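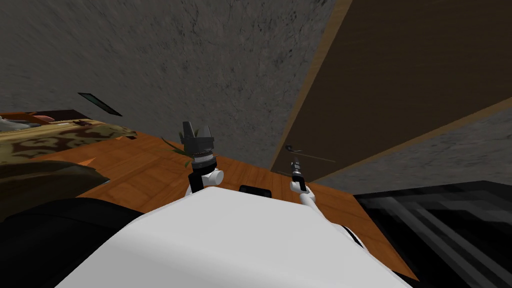
Tromby

Tromby is a two-armed household robot project run out of a shared workshop in Estbridge. It consists of a simulated model, which is fairly complete, and a physical machine, which is not. The stated goal is a robot that can tidy a living room. As of March the physical build had one working arm.

Origins

The project was started by Misaki Kawaguchi and Leandro Cifuentes, who shared a bench at the workshop and had earlier built a motorized curtain puller together. Their first plan called for a cheap robot "anyone could build in a garage". The parts list now runs to 105 lines, and several of the parts have to be milled on a machine few garages have. The word "cheap" was dropped from the project page without comment.

Simulated model

Most of the work is done in simulation. The virtual Tromby has a white body shell, two arms and a two-fingered gripper on each. It is driven around a furnished room with a wooden floor, and a separate view looks along the gripper at whatever surface lies in front of it.
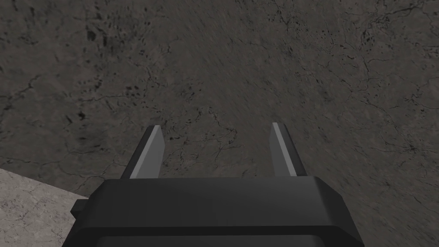
Estbridge Workshop Bulletin, no. 871

The Bulletin has covered the project more kindly than its results would suggest. An early article reported a grasping success rate without saying which objects were used, how heavy they were or how often the run was restarted. Cifuentes later posted the logs, covering 3768 attempts, but left out the settings for friction. Without those the figure means little, as a simulated finger can be made to hold nearly anything.

Surface textures are another sore point. The stone used in the room is a picture stretched over a flat shape, so its cracks and pits have no depth. A real benchtop would catch a fingertip. 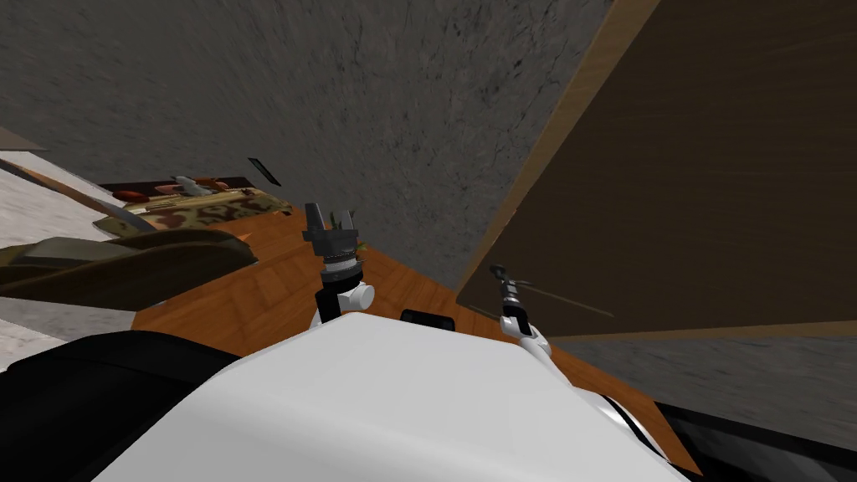
Verna Doucet wrote in to the Bulletin that the critics were asking the wrong thing of a hobby build. In her view the simulator had already paid for itself by showing that the first shoulder design would hit the body, and "you'd rather learn that on a screen than with a drill in your hand". Her letter did not deal with the friction question.

Physical build

The real arm uses gearboxes bought second-hand from Hämäläinen, a repair shop, for some 300 dollars. Sota Oda rewired it twice. It can lift a coffee mug and set it down again, though the elbow sags if it is left holding the load - a fault the virtual arm does not share. The second arm is in pieces, and the body shell has been moulded once, in the wrong thickness.

Grippers

Both gripper designs follow the Cerkelska pattern, named after the street where the workshop used to be. The fingers are plain and rigid, with no padding. Claims that they can pick up coins or paper rest on a single unreleased clip.

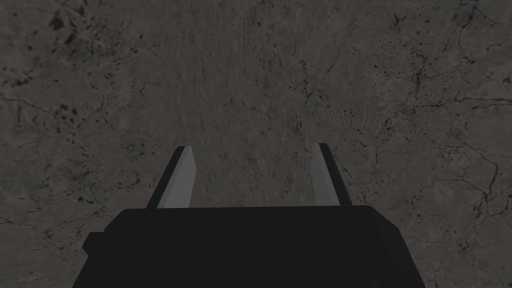 Reception

Masaru Hosoda, reviewing shared-workshop robots for the same bulletin, called Tromby "a good simulator with an arm attached". Kawaguchi has said a full demonstration will follow when the second arm is done. No month has been given.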